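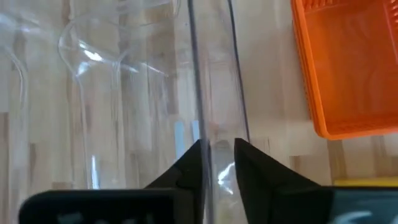 ## Part-time kitchen and packing assistant, Clesbridge

Stavov is looking for 2 people to help in our dry goods kitchen at 97 Hendriks Street. We weigh, fill and label orders for local customers. Most of them bring back their clear plastic containers to be refilled, so a good part of the job is washing, drying and sorting.

### What you will do

- Wash returned containers and check them for cracks and cloudy spots
- Match lids and put each container back with its order slip
- Fill and weigh rice, beans, flour, oats and dried fruit
- Wipe down and oil the wooden worktop at the end of the week
- Sweep the room and take out the recycling

On a normal day we fill roughly 153 containers. The work is done standing up, and sacks weigh up to 40 pounds. Tell us if lifting is a problem, as some shifts are filling and labeling only.

### Hours and pay

Shifts run from 8 a.m. to 1 p.m., four days a week, starting in October. Pay is hourly and is discussed at the interview. Lunch is included.

### Who should apply

No experience is needed. You should be able to read a scale, write clearly on labels and work around nuts and wheat. A second language is useful.

### How to apply

Send a short letter to Lotte Claeys, Stavov, P.O. Box 1817, Clesbridge, or leave it at the counter. Josué Siqueira runs the morning shift and can answer questions about the work.

Posted September 2, 2012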